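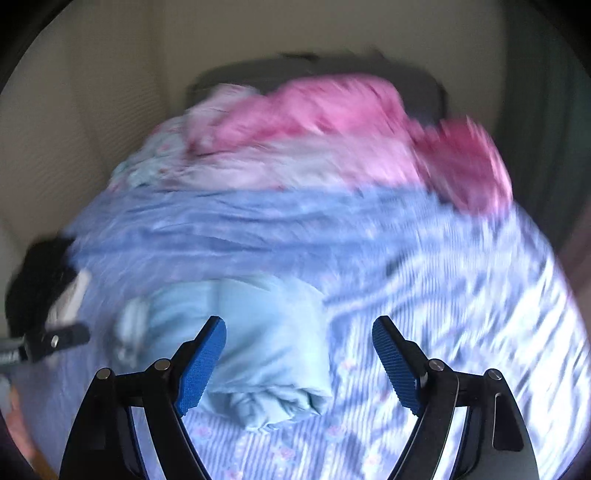
A fitted sheet loses its shape slowly, and most of us see it only when one corner jumps off the mattress at night. I have repaired the elastic in many sheets now, mine and those of my neighbors in Ancombe, and I want to write down the way that works for me. A sheet with a pattern, like the blue one on this bed, is a good one to learn on, as the pattern hides small mistakes of the needle much better than plain white does. You do not need a sewing machine. If you have one the work goes faster, but my first sheets I did all by hand, in the evenings, with the radio on.

What you need

New elastic, flat, of the kind sold for waistbands. Narrow is better than wide.
Two safety pins, one of them big.
A seam ripper or small sharp scissors.
Thread of a color near to the color of the sheet.
A measuring tape.
A needle with an eye you can really see.

First look at what kind of sheet you have

There are two kinds. In the first kind the elastic sits free inside a tunnel of cloth, and you can move it with your fingers. In the second kind the elastic is sewn directly on the edge, and when you pull the edge, the stitches stretch together with it. The first kind is easy. The second kind needs more patience, and I explain it after.

Pull the edge in each corner and let it go. Good elastic comes back at once. Tired elastic comes back a little, or it makes a dry sound like small sand. If you hear this sound, the rubber inside is broken and there is no way to save it.

Look also at the cloth itself. Hold the middle part of the sheet against a window. If the light comes through much more than at the sides, the cloth is near its end and new elastic will only make it tear sooner. Such a sheet is better cut for pillowcases or cleaning cloths.

Elastic in a tunnel

Wash the sheet and let it dry fully before you begin. Old cloth can still shrink a bit, and you want this to happen before the measuring.

Turn the corner inside out. Find the place where the elastic is fixed at its ends, usually with a short, thick line of stitches across the tunnel. Open these stitches with the seam ripper. Then open also a small part of the tunnel, enough for the big safety pin to pass.

Pin the end of the new elastic to the end of the old one with the big pin. Pin the other end of the new elastic to the cloth with the second pin — please do not skip this. I skipped it once, and the whole elastic disappeared in the tunnel and I had to begin again. Now pull the old elastic out slowly, and the new one goes in behind it. If it stops, do not use force. Go back a little, make the cloth flat with your fingers, and pull again.

How long should the new elastic be? For a corner where the tunnel measures 90 centimeters flat, I cut 5 centimeters more than half of that length. The extra part is for the sewing at the ends. If your mattress is very thick, leave more.

Sew both ends strongly, going over the same line several times, and then close the tunnel.

Elastic sewn on the edge

I do not take the old elastic out. It is slow work and the cloth gets holes. I make a new tunnel instead. Fold the edge to the inside, so that the old elastic is covered, and sew a line above it. Leave an opening at the start and at the end. Then pass the new elastic with a safety pin, as before. The sheet becomes a little smaller in the depth, so try it on the mattress first with pins only.

My friend Eusebio Escobar does it in another way: he sews short straps across the underside of each corner, 30 centimeters long, and leaves the edge as it is. It holds well. I find the straps uncomfortable to put on, but for a heavy mattress which you rarely lift it may be the better way.

Putting it back on

Start with a corner at the head, then go to the opposite corner at the foot — diagonally. The last two corners then go on with less pulling. If one corner is much harder than the other three, your elastic there is too short. Open one end and give it a little more. It is a small job when you do it the same day, and a boring one when you leave it for May.

Wash repaired sheets warm, not hot, and keep them out of the dryer if you have a place for a line. Heat is what finished the old elastic in most of the sheets I have opened.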